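7/17/24. Laundry sorting, Trekotbridge room

Carried on with the clothes for the Idelley job. Two white baskets in use, the perforated plastic sort with the solid rim. Denim first, as it is the bulkiest and hides everything else. Dark indigo and pale blue are to be kept apart as in the April notes.

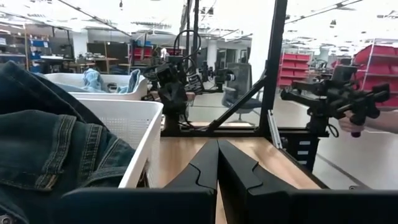
Do buttons and zips need closing before sorting? Close them on anything going to the wash, leave them as they are for sorting.

Full load was weighed on the kitchen scale in parts. The heaviest single piece came to 590 g, lighter than I had down for it. Corrected the sheet. Reds and pinks are still a nuisance, they end up with whatever is next to them. For now they count as colours and go in last.

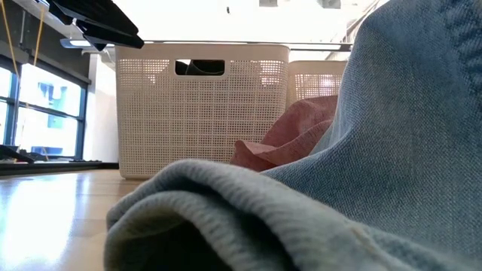 Where do the pinks go if there is no third basket? In with the light blues at 30 degrees, never with the whites.

Ordered the baskets from Arruda again. The Totano ones were cheaper but the rims had sharp seams and pulled threads on the knits. Row 77 in the stock list has the old part number and wants changing. Baskets can stand on the floor between rounds as long as it has been swept.

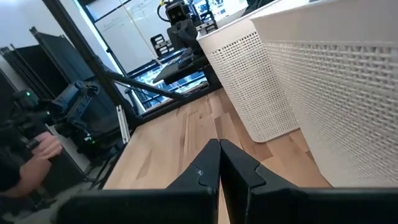 How often are the baskets wiped out? After every 7 loads, with a damp cloth and no soap, then left upside down to drain.

Second part of the day was the mixed heap on the table. Plaid shirt in the left basket, whites in the right. Black, pink, pale blue and the mint-green cloth share the tabletop, and the pale blue takes up a lot of it. I would put the black to one side earlier next time, it sheds on the lighter things. Lint roller is in drawer 4.
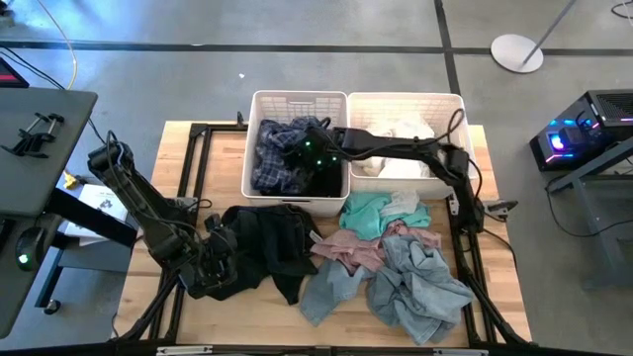

A colleague at the Idelley end read the above and wrote back that plaid should be treated as dark whatever the lighter checks look like, and that they lost a good white shirt by doing otherwise. Have added that to the sorting sheet.

Still to do:

- change row 77
- new lint roller refills
- ask Idelley whether knits are folded or rolled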